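Storage bin (open plastic bin)

A storage bin is an open container with four walls and a bottom, used for keeping small or medium goods together on a shelf, on a table or on the floor. It is also called a tote, a crate or a tub, and the limits between these words are not strict. In general speech a crate often has openings in the walls, while a bin or a tote has closed walls. Storage bins are found in workshops, warehouses, school rooms, laundries and homes.

The present article treats the rigid plastic bin without a lid, and the open shelving on which such bins are usually kept.
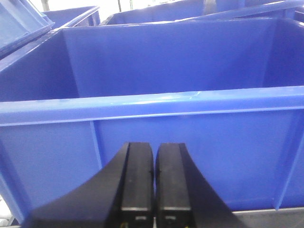 Demchenko

Form and parts

The bin has a bottom, two long walls, two short walls and a rim. The rim is the thickest part. It keeps the walls straight when the bin is full, and the hand holds the bin there when it is lifted. On many types the rim is rolled outward and down, so that its edge does not cut the fingers.

The outer faces of the walls often carry vertical ribs. A rib is a narrow raised line of plastic which makes a thin wall stiff without making it heavy. The inner faces are mostly left smooth, so dust can be wiped out with a cloth and soft goods do not catch.

Walls may be straight or slightly inclined. Inclined walls allow empty bins to go one into another, and this is called nesting. Straight walls give more room inside, but empty bins of this kind need as much place as full ones. Some types can do both — they nest when turned one way and stack when turned the other way.

Color

Blue, gray, red and yellow are common. The color has no fixed meaning, and each workplace makes its own rule. In the Platow catalog, for example, blue is the basic color and the others are made to order. Strong colors have the advantage that a small object of another color is quickly seen on the bottom. A blue object in a blue bin is easily overlooked, and this is a frequent cause of wrong stock lists.

Sizes

There is no single system of sizes. A large bin is often 600 millimeters long, and this measure fits well on deep shelves. The Ikska series has 7 sizes, and in all of them the length of the small bin is half the length of the next but one. The Toka series is older and has lower walls. Bins of different makers should not be stacked, even when they look the same, as the rims may not sit on each other correctly.

Shelving

Bins are placed on racks of steel wire, painted steel or stainless steel. Stainless steel is preferred where the room is washed often. A rack for bins normally has a rail along the front of each level. The rail carries part of the load, and if it stands a little higher than the shelf, it also stops a bin from sliding forward.

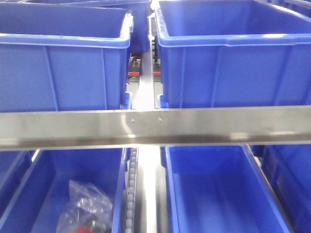
The height between two levels should be larger than the height of the bin by at least one hand. With less space the bin has to be pulled out completely each time something is taken from it. With enough space a person can reach over the front wall, and the bin stays where it is. Heavy goods are kept on the lower levels and light goods on the upper ones.

Contents

Open bins are suited to goods which are taken out one by one: cloths, toys, gloves, small parts in bags, foam blocks and sponges. Foam is a special case. It is very light for its volume, so a bin is full long before it is heavy, and the lower pieces are pressed by the upper ones. Pieces kept at the bottom for a long time can hold a flat or bent shape. For this reason foam is filled only to the rim, never above it, and no second bin is set on top of it.

Liquids, powders and food without packing are not kept in open bins.

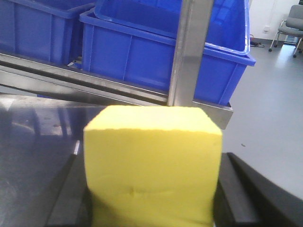 Platow, on the discussion page of this article, objects to the rule about the rim and writes that soft foam can be heaped higher without harm if the bin is emptied every Thursday, as in a school workshop. The rule was kept in the text, but it is meant for longer storage.

Cleaning

Bins are washed with warm water and a mild soap. A hard brush leaves fine scratches where dirt collects later. After washing they are turned upside down on a rack until the rim is dry, also on its underside, where water stays the longest.

See also

Crate
Nesting and stacking
Shelf
Stainless steel rack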